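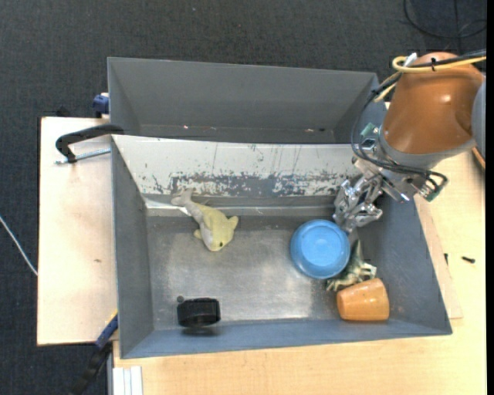
Water hardness and the dosing units: results from the Bergate site

Nov 10, 2022

Members with a softener or a dosing unit on the incoming main will remember that we asked for readings in May, after several of you reported scale on heating elements that had been in service for less than a year. Hélder Morais has now worked through the returns, and the main points are set out below. The full table is available from the office on request.

Returns came from 17 premises. Two were left out of the comparison, one with no recorded meter reading and one where the sample had been drawn after the softener when it should have been drawn before. The remaining fifteen all take mains water from the Bergate side of the valley, so the supply is the same for practical purposes. Hardness at the inlet varied very little between them. What did vary was the condition of the equipment downstream.

Softener settings

The most common fault was a hardness setting left at the installer's default. On the older Kurnik valve heads the default is well below the local figure, and the unit therefore regenerates too late. For the last part of each cycle the resin is exhausted and hard water passes straight through. A test strip taken the morning after regeneration will read soft and give no hint of this. Samples should be taken late in the cycle, when the remaining capacity on the display has dropped under 600 litres.

To change the setting on these heads, hold the two arrow keys together until the display flashes, step through to the third value and enter the inlet hardness in the units shown. Check the units first. Three of the sites had entered a figure in parts per million where the head expected German degrees, which makes the unit regenerate far too often and wastes both salt and water. One of them had used over 2000 litres in regeneration in a single quarter, on a modest demand.

Salt

Block and tablet salt gave the same results where the brine tank was kept clean. Granular salt should not be used in the tall tanks. It packs down above the brine well and forms a crust, and the level looks normal from the top while the water underneath is barely salted. If the salt level has not fallen for several weeks, push a broom handle down gently at the side of the tank. A hollow will be obvious.

Albertina Simões asks that members collecting salt from the Nastlow depot return the pallets. They are charged to us if they go missing.

Dosing units

Phosphate dosing cartridges do not soften water and will not change a hardness reading. They slow the formation of scale on hot surfaces, and they stop doing so once water stands above temperature for long periods. Sites with large storage cylinders saw little benefit. Sites with small through-flow heaters did rather better, provided the cartridge had been changed on time. Four had not been changed at all since fitting — the date label on the housing was blank in each case. Please write the date on the label.

Descaling

Américo Moreira has revised the descaling sheet. The changes are small. Citric acid is made up at 5 per cent by weight in warm water, not hot, to avoid leaving a deposit of calcium citrate that is harder to shift than the original scale. Isolate and drain the heater before filling with solution. Flush until the outlet water matches the inlet on a pH strip. The previous sheet gave a fixed flushing time, and that line has been removed.

Aluminium heat exchangers are not covered by the sheet. Refer to the maker's instructions for those.

Next round

A second set of samples will be taken in the spring. Bottles will be sent out from the Azevedo Road office with a printed label for each premises. Fill to the brim, cap under the flow and return within two days. Olga Bragança is keeping the list, and any site that wants to be added should send her the make of softener, the resin volume if known, and the current hardness setting.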